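Zou opened its radio test site at Flatavham to visitors one afternoon in June, and I went up with 20 or so people from rural carriers. Haoran Mao, who runs the site, met us at the gate and took us straight to the mast.

The company is trying out a fixed wireless product called Lela, aimed at homes too far from fiber. There are 337 homes on the trial network now. Mao wants 400 before winter. He would not talk about pricing, and the carriers asked him several times.

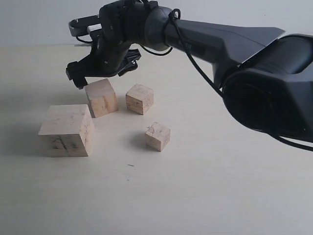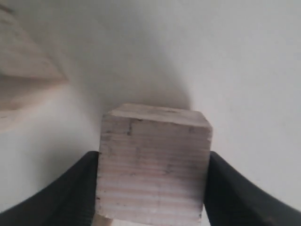

After coffee, Cuiping Song walked us through Relent, the scheduling software that shares out capacity when a sector fills up. She ran a live sector with the software off and then on. Upload held up better than I expected. Download was harder to judge from one screen. She said the next release will handle 500 connections per sector, and that it still needs work on handoffs near the ridge.

Parking is on the grass and phone coverage at the gate is poor, even on Zou's own network. The next visit is for equipment vendors only. Carriers can ask for the trial data by email.

Last updated: June
Contact | Copyright | Back to top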